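Fits and Clearances, Unit 6: The Slotted Block

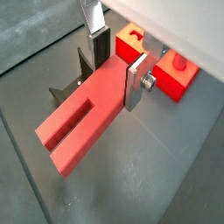
Didier Boyer objects to the word "slot" for any cut that runs out through the end of a part; he would call it an open slot every time, and on drawings he is right. These notes use "slot" for short.

Terms
Prong – the material left standing on each side of the slot.
Floor – the surface at the bottom of the slot, parallel to the top face.
Root – the closed end, where the two prongs join.

Clearance is slot width minus tongue thickness, both taken at the same depth. A 6 mm slot and a 5.8 mm tongue give 0.2 mm in total, or 0.1 mm per side when centered.

Prongs behave as short cantilevers. Under the same side load at the tip, doubling the free length multiplies deflection by eight. Measure slot width at the root first, then at the tip – a difference between the two readings indicates taper or spread.

Before the lab: read the Listero sheet on edge breaks and work problem 2 with a prong length of 60 mm. Bring calipers.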